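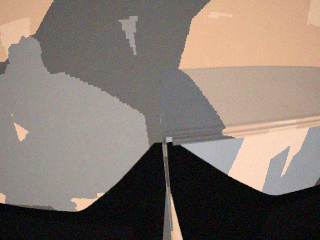
4.2 Wrist views and the trouble with shadows

I'd planned to build the whole simulated bench around the wrist cameras, mostly because those were the feeds I trusted least on the real build at Zoltley (our shared workshop, two doors down from the bike people). On the real arms a wrist view is usually a mess, and I wanted the Starero version to be a mess in the same way. It got there, sort of. In Figure 1 the two black gripper parts fill the bottom of the view with only a narrow gap between them, and nearly everything else is big flat patches of light and shade. Look at the shadow borders, though – a lot of them come out as little stair steps, and there's a fine grain over the whole thing. I spent two evenings trying to smooth that out and then left it alone. A policy that leans on a crisp shadow edge is going to have a bad time at Zoltley anyway, where the lights are whatever the last person left on.

I rendered 3,974 episodes at these settings before I touched anything else. Lụa Trịnh, who shares the bench with me, thought I should've stopped at 1,000 and looked at them properly. She was right, and I've since gone back and done the looking.

4.3 Laying out the table
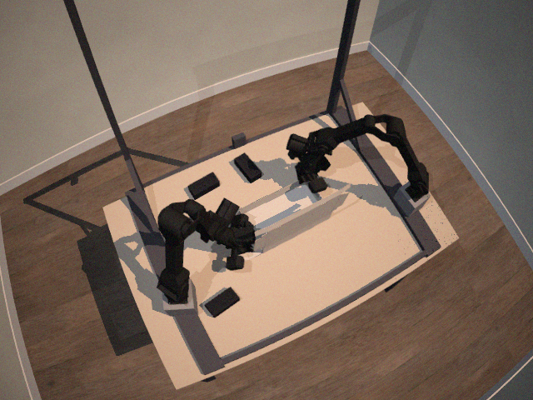 Reach was the next headache. Two arms on one table sounds roomy until they both want the middle, and I moved the mounts more times than I'd like to admit before I settled on opposite sides. The rule I ended up with is dull: if both grippers can hang over the center without an elbow getting in the other arm's way, keep the layout. Figure 2 is the view I used for checking that. The right arm has to make a long arch over the back of the table to get in, while the left one goes up tall and bends over, so they come at the center panel in quite different shapes. The black blocks are handy too, for judging clearance. One of them is standing on end right by the left gripper, partly overlapping the wrist from this angle, and that's exactly the kind of overlap I can't sort out from one camera (hence all the extra cameras, sorry to my hard drive!).

The posts and rails came over from the drawings for the real frame, and I didn't simplify them. Pruver, the little script I wrote to flag collisions, checks against them like anything else. It threw out 400 episodes on its first pass, most of them for a forearm brushing a post.

4.4 Approaching from two sides
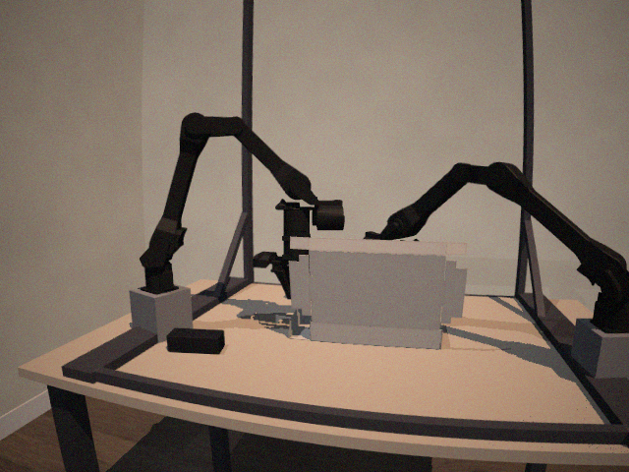

For the two-handed task I score the approach and the hold separately, so that a good approach with a sloppy finish still counts for something. The approach score needs each gripper's distance to the nearest surface of the target. I first took that from the middle of the gripper, a bad choice for a tall target. With the poses in Figure 3, for instance, the right gripper is just over the top rear edge of the big pale object and the left fingers hang beside its flank. Measured from the middle, the left arm gets punished for being in a perfectly good spot. Measuring from the fingertips fixed most of it. I reran 2,000 episodes with the new score and the ranking of the policies changed enough that I threw away my September table completely.

I also set up a variant where both arms are meant to come down at the top corners, in more or less mirrored poses. Figure 4 has the front camera for that one, with a gripper at the top left edge of the object and the other just above its top right. I like this camera best for spotting lopsided approaches by eye, though the right arm looks bigger than the left because it's nearer.
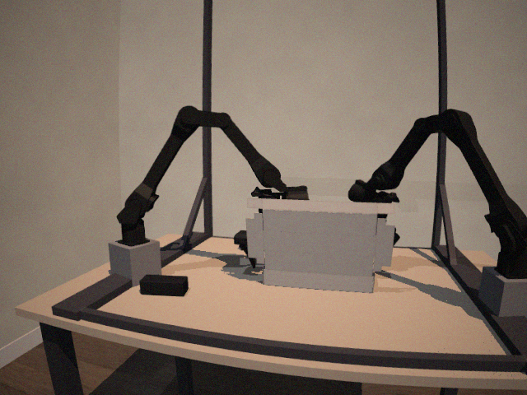
4.5 What I'd change before copying this

Start with the collision script and do the lighting afterward. I did it the other way around and had to render a lot of things twice. Save the mount positions in their own file, too. Mine were buried in the scene file until Lụa pulled them out, and every small nudge meant reloading the lot. The scoring code is still tied to our table size, and I haven't tested it on anything larger.

Filed under: Robotics > Bench builds and simulation
Papers > Shared workshops > Two-arm bench > Section 4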